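4. Building the arm in a shared workshop

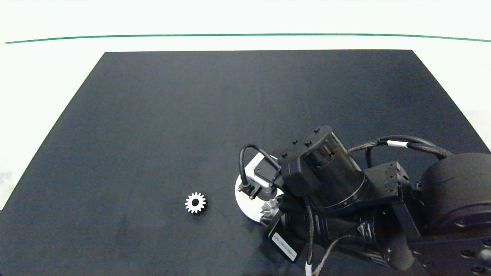

Figure 1. The arm at the gear-picking station, with a spur gear lying on the dark tabletop to the left of the gripper.

Why build an arm in a shared workshop when a finished one can be bought?

Mostly for what the builders learn along the way. A finished arm arrives tuned, closed and covered by a warranty that ends the moment somebody removes a screw. Ours was put together joint by joint by people with very different skills, and every one of them can now take it apart, find a fault and put it back on the bench the same evening. For a group that shares tools and has no paid technician, that matters more to us than top speed or a fine finish.

4.1 The workshop and the team

The build took place at Sidia, a members' workshop with a machine room downstairs and one long electronics bench above it. Fatima Osagie led the mechanical work and Évan Masson wrote the control code. Bernadette Guillot planned the wiring, and Albane Perrin ran the trials reported in Section 5. Work started in December and was done almost entirely after 7 in the evening, when the benches were free. We mention the hours because they shaped the design more than any drawing did: whatever we made had to be switched off, covered and left safe at the end of each session, and it had to wake up the next time without a long setup.

4.2 Joints and brackets

The joints use ready-made black actuator modules, joined by flat brackets with rows of holes. Those holes turned out to be the best decision of the whole project! Early on we moved the wrist three times before we liked its reach, and each move cost us a few bolts and a cup of tea. With glued or welded links, the same change would have meant a new part and another week of waiting for the mill. The price is a little play at each bolted joint. We tightened the bolts in a fixed order, marked them with paint, and checked the marks before every trial.

4.3 Cables

Cable routing took longer than the mechanical assembly, and we would warn any other group to plan for it. Our first version kept all the cables tight against the links. It looked wonderful and failed within 2 evenings, when a connector at the elbow worked itself out of its socket. The second version leaves generous loops over the joints, with braided sleeving on the main bundle and a label band so that a newcomer can trace it. Bernadette Guillot's rule was simple: move each joint by hand to both ends of its travel with the power off, and listen. A scrape or a creak means the loop is too short.

4.4 Seeing the part

A small camera module sits at the gripper, looking out over the work. Mounting it there costs some weight at the far end of the arm, where weight hurts most, but it gives a close view of the part during the last stretch of the approach. Metal gears are a lovely challenge for a cheap camera. They shine, their teeth throw back the workshop lights, and the bore can look like a shadow. On bare plywood our detector lost the outline again and again. A dark tabletop against a white backdrop fixed most of this, and it did so without a single line of new code. We still get the odd faint reflection on the dark surface, which the software (we named it Stitix) rejects by size.

Évan Masson trained the detector on 600 pictures taken by members over the course of the build. We asked them to lay the gears down wherever they pleased, and they were gloriously untidy about it. That untidiness helped. An earlier set, taken with the gears lined up in neat rows, gave us a detector that was confused by any gear lying near the table's edge.

4.5 Working limits

We kept the arm slow on purpose. Each pick is allowed 15 seconds from the first movement to the release, and the arm stops if it runs past that. A stop button hangs within reach of the operator, and the rule at Sidia is that one person watches the arm while a second watches the screen. Bernadette Marchal, who joined late and had never used a robot before, was running picks by herself at the keyboard by the end of her first evening, with Fatima Osagie on the button. Her notes on what confused her led us to rename half the menu entries, and the wording she proposed is the one used in the trials that follow.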